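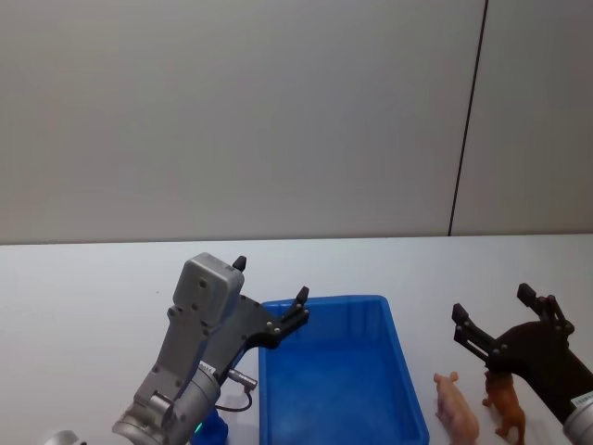

Toy rotation: does anybody keep it up past the first month?

kuusk_mama
Okay so I need opinions before I spend another weekend on this. We're in a 900 square foot apartment with a kid who just turned six and a toddler, and the toys have won. My sister swears by rotation, where most of it lives in the closet and you swap a bin out every so often. I did it in October and it was great for two weeks! Then I forgot, and then the kids found the closet (of course they did), and now it's all in the hallway again.

Do you do it by type, like all the animals together, or do you mix it up so each bin has a bit of everything? And lids or no lids? I can't decide about lids.
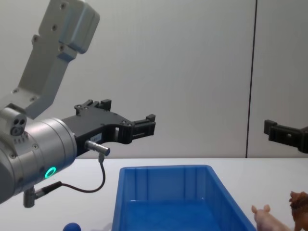
Agnese Sproģis
Mixed, always mixed! I did it by type for ages and what happened was the animal bin came out and my son wanted the blocks to build the zoo, so then the block bin had to come out too, and then the train because the zoo needs a train. With a mix they seem to figure out a game from whatever's there. No lids. Lids end up under the couch.

dralby_dad
Going to disagree with Agnese. Mixed bins made cleanup miserable at our house. If everything goes anywhere, my daughter just stands there holding a giraffe and asking me where it goes, and I don't know either. One kind per bin and she can do it by herself before dinner. Plain plastic ones, no dividers, nothing fancy. 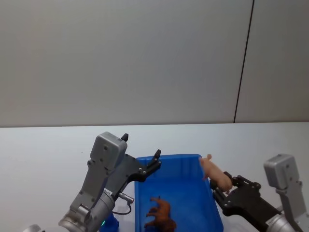
Blue plastic bin on a white tabletop.

kuusk_mama
The giraffe thing is exactly my evenings lol. What size bins though? I bought the big totes and everything small sinks to the bottom and never gets seen again until somebody dumps the whole thing out.

Ilze Ozoliņš
Go shallow. You want them to see what's in there without dumping. I'd also skip the closet if they already know about it and use a high shelf or the trunk of the car. And please don't buy one of those matching cube systems, I paid $97 for one from Nondo and the fabric drawers sagged before the school year was over.

dralby_dad
We have the Nondo cubes and they're fine? Maybe yours were overloaded. Ours hold board books and they've been through two moves.

Ilze Ozoliņš
They held stuffed animals. I don't think a plush rabbit is overloading anything.

fusovex_fan
Can I be the grump here. I think rotation is a lot of work to avoid saying you own too much stuff. We donated most of ours one afternoon, it took 90 minutes with the kids at grandma's, and they asked about exactly one dinosaur.

Agnese Sproģis
Oh no, the dinosaur! Did you get it back? I could never do it while they're out, mine would remember that forever. We let them pick what goes and it's slow and there are tears but they trust me with their things.
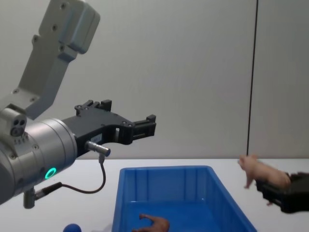
White tabletop, light gray wall behind.

fusovex_fan
Got it back, the thrift store still had it on the shelf. Cost me two bucks and some pride.

kuusk_mama
Ha! Okay, I'm going to try shallow bins, one kind each for the toddler and a mixed one for the big kid, and the extras are going in the car trunk tonight after bedtime. Still undecided on donating. If anyone has a trick for puzzles please tell me, half of ours are missing a corner and I can't make myself throw them out.

Ilze Ozoliņš
Zipper bags, one per puzzle, with the picture cut off the box and stuck inside. The ones with missing corners I kept too, so no help from me there.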